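Nivelen Greifer-Lernset für Schul-AGs und Studierendenprojekte

Startseite / Lehrmittel / Robotik / Greifer und Handgelenk

Artikelnummer 154
Lieferbar, Versand ab Lager Arnden
Stand: 4. April 2018

Das Lernset besteht aus einem Zweifingergreifer, einer kleinen Kamera für das Handgelenk, der Halterung dazu und einem Ordner mit Kursunterlagen. Ein Roboterarm ist nicht dabei. Wer noch keinen hat, sollte erst den Arm aussuchen und dann wiederkommen, umgekehrt wird es teuer.

Wir führen das Set seit dem letzten Schuljahr, mit gemischten Gefühlen. Der Hersteller wirbt damit, dass eine Gruppe nach einem Nachmittag Wäsche faltet. Diese Gruppe haben wir noch nicht getroffen. Im Kurs Clivdale, den wir mit Material ausstatten, lief der Greifer nach dem ersten Termin, also auf und zu. Beim Stoff fing der Ärger an. Holzwürfel hebt das Set brav an, Tücher rutschen, knüllen sich zusammen und sehen bei jedem Versuch anders aus. Für den Unterricht kann das gut sein, nur sollte man es vorher wissen.

Zur Kamera: Sie sitzt nah am Greifer und sieht vor allem das, was gerade an ihm hängt. Bei großen Stoffstücken bleibt vom Tisch nur ein Streifen übrig. Wer sich allein auf dieses Bild verlässt, programmiert halb blind. Wir raten zu einer zweiten Kamera von der Seite, auch wenn im Prospekt steht, dass eine genügt.

Der rosa Stoff mit der dunkelblauen Schreibschrift ist so ein Fall – die weiße Paspel läuft als Kante quer durchs Bild, die Schrift verschwindet stückweise in den Falten. Kontrastreiche Ränder helfen beim Suchen der Kante, große Aufdrucke stören eher.

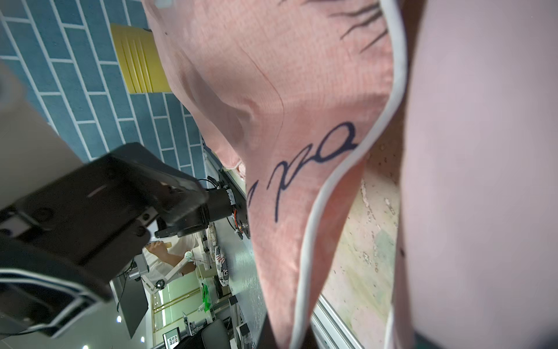
Technische Angaben

Kameraabstand zum Greifpunkt: 100 mm
Traglast laut Hersteller: 500 g (mit Stoff würden wir deutlich darunter bleiben)
Kabellänge: 40 cm, für größere Arme zu kurz, Verlängerung separat
Anschluss: USB, Netzteil liegt bei
Kursunterlagen: Deutsch und Englisch, die deutsche Fassung ist holprig übersetzt

Für wen es taugt

Für Arbeitsgemeinschaften ab Klasse 10 und Projekte im Grundstudium, sofern jemand in der Gruppe schon einmal einen Arm angesteuert hat. Für den Chávez-Wettbewerb ist das Set zugelassen, allerdings ohne die mitgelieferte Software. Deren fertige Faltroutine zählt dort nicht als Eigenleistung, und viel verliert man ohne sie nicht.

Rückgabe

Ungeöffnet innerhalb der üblichen Frist. Angeschraubte Halterungen nehmen wir nicht zurück. Vor der Bestellung bitte das Lochbild des eigenen Arms mit dem Datenblatt vergleichen.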